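Courses > Robot Learning > Handouts > Unit 2

Collecting Grasp Examples for the Bin Task
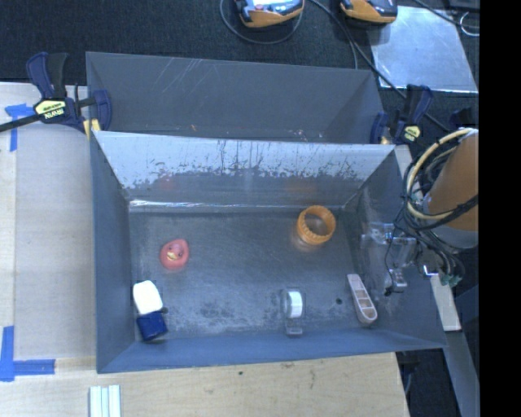

Each group collects 1,000 grasp attempts over the term. One attempt is one record: the view before the move, the chosen grasp point, and the result. Keep the failures. The model needs both kinds.

Work in blocks of 30 attempts, then rearrange the objects by hand. Hold back 21 blocks for testing and don't train on them.

Logs go in the Watix folder before the September review.

Filed under: Course Notes, Data Collection
2 comments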